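I have spent most of the autumn with a trial licence for Skamisard, the practice simulator that Jafarzadeh sells alongside its teaching arms, and I have grown fonder of it than I expected to. Our evening class in Horthorpe has one real arm between far too many keen people, so anything that lets the rest of them get on with something useful is welcome (and keeps the queue for the kettle down, too).

The licence costs £168 a year for each seat, and for that you get 20 ready-made tasks, which you can bend to your own purposes if you have a patient evening to spare. My favourite by a long way is the tennis ball one. It sounds like nothing at all, putting balls in a tube, until you have to think about the angle of the wrist, and the height of the rim, and how little room a ball leaves you on either side. 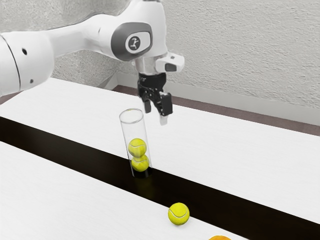
*The tube task in simulation, with two balls in and a third on the table.*

Melati Pangaribuan, who teaches the class with me, thinks the pictures are too pretty, and that a plainer view would run better on our elderly laptops. I see her point, but I would keep the shine. A clear tube is a horrid thing to judge by eye, and I would like learners to meet that difficulty early, while a mistake costs them nothing but a restart!

Where I do grumble is the manual. It runs to 221 pages and still manages to hide the gripper settings in an appendix. The rival package from Groten, which we tried in October, explains itself far better, though its tasks are dull and I never once wanted to stay late with it.

Would I spend the class's money on Skamisard? Yes, for four seats to begin with, and I'd ask Jafarzadeh very nicely for a shorter guide to go with them.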